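November, bench notes, gripper width estimator

Picked up where Marjatta left off. Width readout from the Staradik build still jumps when pads are wide open. Closed and half closed are fine, so not the calibration file (checked twice, same hash as on Leinonen).

Reran the replay on the long session, 3,549 frames. 21 frames come back with width = 0 while the fingers are obviously apart. All of them low light. Dumped the masks: left and right pad merge into one blob through the dark bit at the bottom, then the fitter takes the blob as "closed". Black pads on dark arm, no edge there to find.

Tried:
- bumping the threshold. Fixes 9 of them, breaks others. reverted
- cropping the bottom strip before segmentation. Better, but the left pad tip reaches nearly to the bottom so we loose the corner the fitter wants
- fitting each half on its own, split at image center, then checking the gap. Works on all 21. Slower but who cares offline

Going with the split. Aatos wants it behind a flag until the Hikcombe people have pulled, ok, flag is split_fit, default off.

Second thing. Object proposer fires on stuff way outside the reach of the fingers. Planner then gets a target it can't use and sits there until timeout (2,000 ms, too long, ask Aatos why). Need a gate: nothing counts as a candidate unless it overlaps the region between the pads. Wrote a quick one in tustitz/gate.py, no tests yet.

Frame I keep using for both: 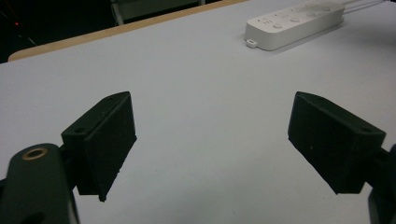
Pads open, nothing between them. Want: wide width, zero candidates. Power strip upper right must NOT come through.

Old code gives width 0 and one candidate on this. New code with both changes: wide, none. Good.

Todo
- tests for gate.py incl. object half inside the gap
- the brass ring on the left arm, does it pull the left fit? looks like it might, mask it and compare
- tell Marjatta the debug overlay draws left/right swaped
- 2 configs still point at the old path

Stopping 18:40, replay running overnight on Leinonen, dont reboot it.

Bench notes, Tustitz perception | questions to Marjatta Juntunen or Aatos Juntunen | Back to top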